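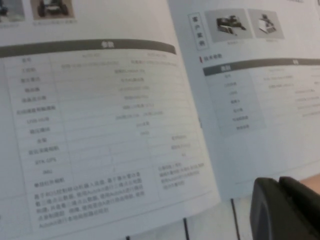
Re: [fandport-users] Aseck 5 battery

> Anyone else's Aseck 5 dropping fast since the February update? Mine's dead by dinner. I paid 155 bucks for this thing!

Oh yes, same phone, same headache! I was down to 14 percent by lunch (and I barely texted). Turning off the Brorkik sync thing got me most of the way back. Try capping the charge at 85 too, it's under Power, then Extras. Did you buy yours from Akbari? They swapped my charger free.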